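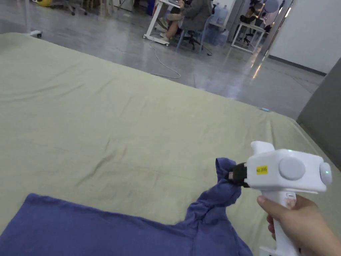
Sun 16 June

My sister wants to know when she can buy a robot that does laundry. She has asked me this at every family dinner since October, when I made the mistake of telling her I follow this stuff. My answer is always "not yet," and she always looks at me as though I'm the holdup.

I do understand the question. We've had machines that wash and machines that dry for longer than I've been alive. What's left is the part in the middle of the bed, the heap, and the heap is winning.

A T-shirt is a rotten thing to hand to a machine. A mug is the same mug wherever you put it down. Lift a shirt by the sleeve and you have a new shape, and if you set it down and try again you get another. You pinch what you think is a shoulder and up comes a hem.

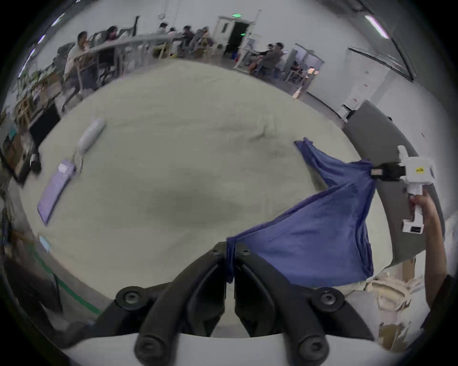 Two grippers help, as long as they agree. One holds a corner, the other finds a second corner, and you pull until there's something flat between them. I do this without looking while I argue with the radio. Teaching it means somebody's hand on the handle, going through the motions over and over, so that a computer can later have a go at copying them. Hanna Moroz, who used to share a desk with me, says 30 shirts into a shift you begin to dream in sleeves.

Then there are the promises. Luva has a slick video of a towel being folded, and I've watched it maybe nine times trying to spot the cuts. Found two. Morker says "soon," a word they've been fond of for a while. 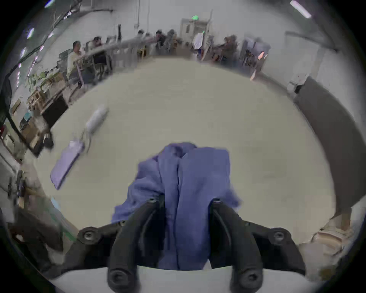
Towels are the easy end anyway. Nobody's towel arrives inside out with one sock up the arm. Show me a fitted sheet and I'll get my wallet out.

So, Marta, if you're reading this: not yet. I'd guess hotels and big laundries get them first, where everything is square and white and there's a person standing by to fix the jams. Your house has three boys in it. Buy a bigger basket.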